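### 4.2 Wrist-view selection of mixed push buttons

The second set of trials was run at the Otthorpe cell, where push buttons are sorted between open plastic crates. The crates stand on a steel rack next to a roller conveyor. All crates are the same blue, and the molded walls reflect the overhead light strongly enough to disturb depth estimates near the floor. We therefore trained the Simel policy on color images alone and left depth out of the input.

Each trial starts with buttons of at least two cap types in the source crate. The policy receives a cap color as its goal and must choose a part, align the two fingers, and close on the body below the cap. Parts are not fixtured. A button may stand on its contact block or lie on its side, and the approach angle has to change with it. Training used 290 demonstrations, of which 25 were held out for validation.

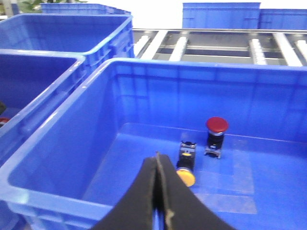
One reviewer of an earlier draft objected that cap color makes the choice too easy, and that a simple threshold on hue would select the same part. We agree for selection taken alone. The threshold baseline, however, gives no information about pose, and in our trials it failed mostly at the grasp, when the part was lying down. Results for selection and grasp are for this reason reported separately in Section 5.

The wrist view loses sight of the crate rims during the last part of the approach. Contact with a rim is the most costly failure, as it can shift the crate and make later trials invalid. A fixed view of the rack was added to the policy input to cover this case. It takes in the facing walls of two neighboring crates, the divider between them, and the steel bar in front. The rims and the bar serve as stable edges from which the crate position is estimated before each trial.

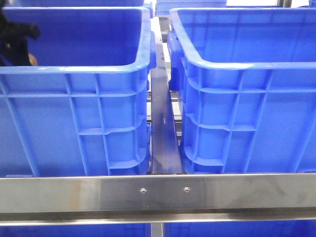 ### 4.3 Effect of the fixed view

To measure what the fixed view adds, we trained a second policy, Simel-W, on wrist images only. Both policies used the same demonstrations, the same action space, and the same number of training steps. Each was then tested on 20 start layouts that did not appear in training. The operator reset the crate against the divider before every trial.

Simel-W was close to the full policy when the target was near the center of the floor. The difference appeared with targets next to a wall, where Simel-W touched the rim in 6 trials and the full policy in none. We saw no clear gain from the fixed view in selection. The gripper covers little of the fixed view while it is high over the crates, so the rim edges remain usable for the position estimate.
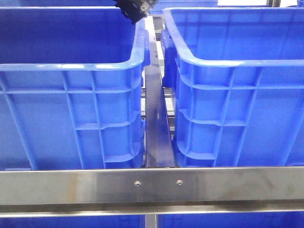 **Figure 3.** Fixed view with the gripper above the rear corner of the left crate.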